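Diese Seite verwendet Cookies, damit Ihre Anmeldung im Werkstattbuch gespeichert bleibt. Einverstanden | Einstellungen

Werkstattbuch Hernavard, Ecke mit dem schwarzen Hintergrund
August, Eintrag begonnen um 16:40 Uhr

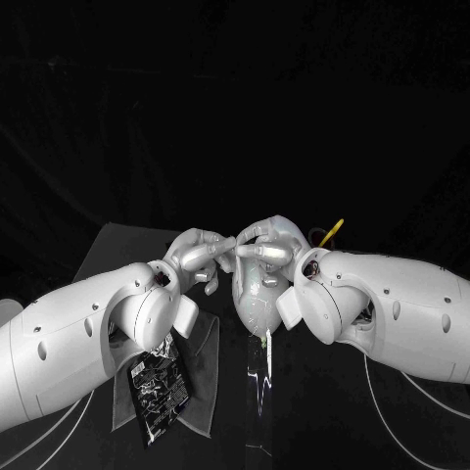
Der neue Stoff hängt, und ich bin mit der Schwärze im Großen und Ganzen zufrieden. Bestellt haben wir bei Montecinos die Qualität mit 400 Gramm pro Quadratmeter, nachdem der alte Vorhang aus dem Lager Tridport bei jeder Lampe grau geworden ist. Mein Wunsch war eine Fläche, in der man gar nichts mehr erkennt, und in der Mitte ist das fast erreicht. Links und rechts sieht man aber noch schwache schräge Knicke, dort, wo ein wenig Licht auf das Tuch fällt. Dazu kommen die weichen, lockeren Falten, die mich weniger stören, weil sie beim Anschauen schnell verschwinden. Die Knicke dagegen findet das Auge immer wieder, wenn es sie einmal gefunden hat.

Woher sie kommen, ist mir ziemlich klar. Der Stoff war beim Transport gefaltet und lag danach noch im Regal, obwohl auf dem Lieferschein von Montecinos steht, dass man ihn gleich auspacken und aufhängen soll. Diesen Satz habe ich zu spät gelesen. Für die nächste Bestellung bitte auf der Papprolle liefern lassen, auch wenn das beim Versand mehr kostet.

Was ich bis jetzt gemacht habe:

Zuerst mit der flachen Hand ausgestrichen, von oben nach unten. Das bringt etwas für die großen Falten und nichts für die Knicke.

Dann mit dem Dampfgerät von der Rückseite, an einem Probestück, das ich unten am Saum abgeschnitten habe. Abstand eine Handbreite, langsam bewegen. Das Probestück ist glatt geworden und hat die Farbe behalten. An einer Stelle bin ich zu nah gekommen, dort ist die Oberfläche jetzt platt gedrückt und glänzt ein bisschen. Mit der Kleiderbürste gegen den Strich ging es zum Teil wieder weg. Mit dem Bügeleisen würde ich es deswegen lieber nicht versuchen.

Den großen Stoff habe ich noch nicht gedämpft. Ich möchte ihn vorher eine Nacht mit Gewicht hängen lassen. In den unteren Saum kommt die Kette, die vom alten Vorhang übrig ist. Sie ist für 2 Meter Breite gedacht und damit etwas kurz, an den Enden muss ich mit Klammern ergänzen. Bitte die Klammern nur am Saum befestigen und nie in der Fläche, sie machen Abdrücke.

Zum Licht. Die Deckenleuchten haben 4000 Kelvin, daran möchte ich nichts ändern. Auf der Tischfläche habe ich mit dem kleinen Messgerät 500 Lux abgelesen, bei geschlossener Jalousie. Für die Arbeit am Tisch ist das angenehm. Das Problem ist der Anteil, der seitlich auf den Stoff kommt. Ich habe probeweise einen Karton zwischen die linke Leuchte und das Tuch gehalten, und der Knick auf dieser Seite war sofort viel schwächer. Eine feste Blende wäre also eine Möglichkeit, vielleicht aus den Resten der schwarzen Pappe, die noch in der Schublade unter dem Schneidbrett liegen. Vor dem Befestigen muss geprüft werden, wie warm das Gehäuse der Leuchte wird.

Zum Tisch. Die dunkle Platte passt gut zum Hintergrund, der Übergang zwischen beiden ist ruhig. Sie zeigt leider jeden Staub und jeden Fingerabdruck. Mit dem Glasreiniger gibt es Streifen, das haben wir schon in Grurbridge so gehabt und ich hatte es vergessen. Besser geht ein feuchtes Mikrofasertuch und gleich danach ein trockenes. Bitte kein Küchenpapier, es lässt kleine weiße Fasern liegen, und die sieht man auf der dunklen Fläche besonders.

Auch der Stoff selbst sammelt Fasern. Ich habe nach dem Aufhängen mit der Fusselrolle angefangen und sehr schnell die halbe Rolle verbraucht. Eine weiche Bürste macht dieselbe Arbeit und kostet nichts. Immer in eine Richtung bürsten, nach unten, sonst entstehen hellere und dunklere Flecken wie auf einem Teppich. Der Boden sollte erst nach dem Bürsten gesaugt werden. Ich habe es umgekehrt gemacht und musste zweimal saugen.

Offen:

- Kette in den Saum einziehen, über Nacht hängen lassen
- danach dämpfen, von hinten, zuerst die rechte Seite
- Blende aus Pappe für die linke Leuchte zuschneiden
- bei Montecinos fragen, ob man den Stoff waschen darf (auf dem Etikett finde ich nur ein Symbol, das ich nicht kenne)
- alten Vorhang nach Tridport zurückschicken oder als Abdeckung für das Regal behalten?

Nachtrag, 18:15 Uhr: Die Kette ist eingezogen. Auf der linken Seite zieht der Stoff jetzt etwas stärker nach unten, vermutlich sitzt die obere Schiene nicht ganz waagerecht. Mit der Wasserwaage noch nicht kontrolliert. Das Dampfgerät ist ausgeleert und steht offen zum Trocknen neben dem Waschbecken, bitte so stehen lassen.

Zuletzt aktualisiert: August, 18:20 Uhr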